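Archive home | By thread | By author | By month | Previous | Next

Re: wrist view episodes, bread set
June, 16:10
Konrad Strebel

Heather Nepia wrote:
> The bread set on the Travstead share has 356 episodes. 49 of them
> have no release event in the log. Are those failures, or did the
> logger stop early? I'd like to drop them before the next training
> run unless somebody objects.

Please don't drop them yet. I went through all 49 last night. In most, the operator backed off and tried again, and the logger closed the episode on the first gripper opening. The second attempt is in the raw stream and can be recovered. Tõnu has a script for this from the Menon set. It needs the tray poses changed and nothing else.

The remaining ones are real misses, and I would keep those too, with the label "abort". The last policy had almost no examples of a bad approach and closed on whatever was between the fingers.

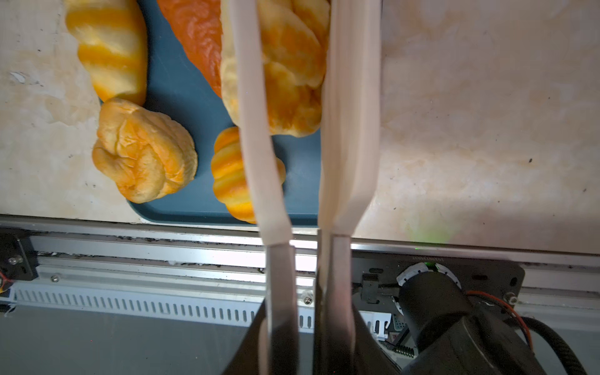

On layout, the large braided roll is over-represented as a target. Operators pick it first because it is easy to straddle. The round knotted bun and the small striped roll get picked late, when the tray has already been cleared, so we have few grasps of either with neighbors close by. From now on please take the target from the printed list, even when it is the awkward one, and reset the tray between episodes.

Two smaller items:

- Wrist camera exposure must be locked before the first episode. Episode 1205 in the Flernerbridge numbering drifts halfway through.
- Keep the approach under the speed limit in the config. Faster ones blur the last few frames before contact.

The target is still 2000 usable episodes. Deirdre has the operator schedule.

Konrad

Recent in this list
Re: Hokov firmware and dropped frames
Label names, second draft
Operator schedule (Deirdre Cronin)
Disk quota on the Travstead share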